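Getting Started with the Ploreo Hand-Held Gripper: Tidying a Bedroom, One Reluctant Garment at a Time

Filed under: Kits, Setup, Soft Things
By Bello Fashola

The Ploreo is a two-jaw gripper you hold and squeeze yourself. You do a chore with it, it records what your hand did, and later a robot arm is supposed to learn from your example. If your example is poor, the arm will learn that too, with great loyalty. I have seen an arm hesitate over a sock in exactly the way I hesitate over a sock.

The booklet in the box covers picking up a block. I own no blocks and have never needed one moved. What I have is a bedroom with clothes in it, so this guide covers that: leather, fleece, slippery sportswear, and bedding that wants to come along for the ride. Everything was done with the standard kit and the soft pads. I paid full price for mine, which I mention so you know whose side I'm on.

What you need

The gripper, charged
Both soft pads, fitted
The Ploreo desktop software, or the Hiltard plug-in if you already use it for something else
A bed, or any large soft surface at hip height
Clothes and bags in several fabrics, unfolded
A second person, only if you enjoy being watched doing this

Step 1. Fit the pads and check the jaws

The pads slide on from the tip and click. Squeeze the handle slowly and look down the gap. The pads should meet along their whole length. If they touch at the tip and gape at the bottom, one of them is on backward. There is a tiny arrow molded on the back of each pad to prevent this, and it's the same color as the rest of the pad, so good luck.

Work the handle a few times before recording. A new linkage is stiff, and the first few squeezes come out jerky. Mine loosened up by the second evening.

Step 2. Calibrate

Open the software, choose New Session, and follow the prompts: fully open, fully closed, hold still. "Hold still" lasts longer than you'd think. Rest your elbow on something. If the progress bar goes back to zero, you breathed.

You want a calibration score of 19 or better. The manual never says what the score is out of. I wrote to support and got a warm reply that also didn't say.

Step 3. Turn on some lights, but not all of them

Stand so the window is off to one side. Dark fabric is the hard case, and black leather against black jaws is the hardest one I've tried. A pale duvet or blanket behind the item helps a lot. Mine have leaves and roses on them, and the software has raised no objection on grounds of taste.

Step 4. Start with a bag

A soft leather bag is a good first object. It has weight, it holds a rough shape, and it comes with a strap, which gives you a place to aim for.

Come in from above with the jaws open wider than seems necessary. Let the strap drop into the gap, then close on it gently. You are after a pinch, so stop squeezing once the pads have met around the material. Crushing harder does nothing for the grip and leaves you with a tired forearm and a spike in the force graph.

Lift slowly, a hand's width, and pause. The pause is useful later when you're trimming clips. Then carry the bag wherever it's going and open the jaws completely before you back away. Half-opening is the classic mistake. The strap hangs on, the bag follows you home, and the clip is spoiled.

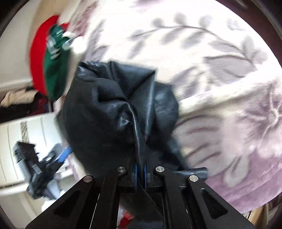

Step 5. Move on to clothes

Clothes have no handles and no plan. With leather, find a ridge or make one: push the open jaws lightly into the middle of the heap, close a little, and a fold will usually rise between them. Take that fold. Going for an edge looks tidier but tends to peel the garment sideways, and you end up dragging it across the bed like a reluctant dog.

Once you have the fold, look at what the rest of the thing is doing. A long piece trailing off to one side will swing when you lift. You can live with a swing. If it gets under the linkage, though, let go and start again, because the arms close on it the next time you squeeze and the reading goes to pieces.

Keep your wrist upright. The natural urge is to tilt for a better view, and every tilt goes into the recording. My first 34 clips show a person apparently picking up laundry on a boat.

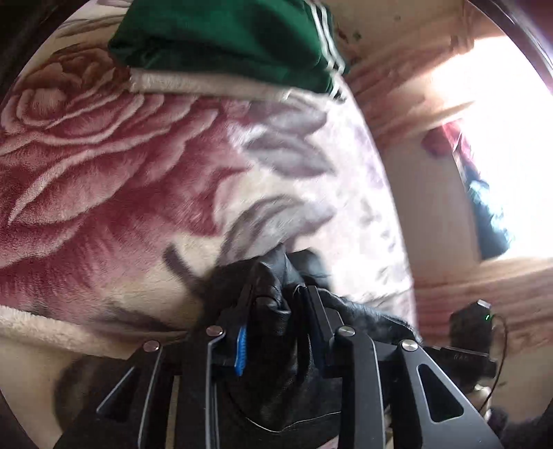
Glossy fabrics are a separate problem. Anything with a smooth finish slides out of a light pinch, so take a deeper bite and close a bit more slowly. Fleece is the reverse. It grabs the pads and stays there after you've opened up. A small shake gets rid of it, and you should cut the shake out of the clip afterward unless you want a robot with a nervous habit.

Watch for the bedding, too. If you come down too hard you'll pinch the blanket along with the garment, and you may not notice until the whole bed starts to rise. Go down until you feel contact, then come back up a hair before closing.

Step 6. Label as you go

After each clip the software asks for a short label. Type it now. I told myself I'd do it at the end of the evening, and spent the following evening trying to tell "dark thing, left" from "dark thing, left again." The plug-in lets you save labels as buttons. The desktop version makes you type, but it does remember the last one, including the typos.

Good labels are plain: pick up bag by strap, lift jacket, move hat off bed. Skip the adjectives. The arm doesn't care that it's your favorite hat.

Step 7. Upload and wait

Plug in, press Sync, go do something else. My longest session came to 932 files, and the upload finished while I was making dinner. It was not a quick dinner. Don't close the lid of your laptop during the sync. The software says this in small gray letters after you've already closed it.

When things go wrong

The jaws close but the graph is flat. The cable at the base has worked loose. Push until it clicks, then push again out of spite.

The force reading drifts upward. Lint under a pad. Slide the pad off, wipe it, put it back with the invisible arrow facing inward.

The clip is black. Too much dark fabric too close. Raise the gripper a little or move the item onto something paler.

The session won't save. Check for a slash in the label. I lost an evening to "shirt/sweater."

Is it worth the money?

For hard objects, I'd look at the Clarkevance first. It's lighter and its software was clearly tested by someone. On fabric, the Ploreo wins, mainly thanks to those pads, which hold a fold of leather better than anything else I've had in my hand. The Tymoshchuk is cheaper than both, and after 2 weeks with one I understood the price.

My complaints are small and numerous. The handle is shaped for a larger hand than mine. The trigger squeaks in cold rooms. The carrying case fits the gripper perfectly provided you take the pads off, which means fitting them again every time, which brings you back to step 1 and the arrow.

Spare pads come in pairs. Order them with the kit, as shipping for pads alone costs nearly as much as the pads. I'm on my second pair, and the first pair is in a drawer somewhere, waiting for me to need one urgently and not find it.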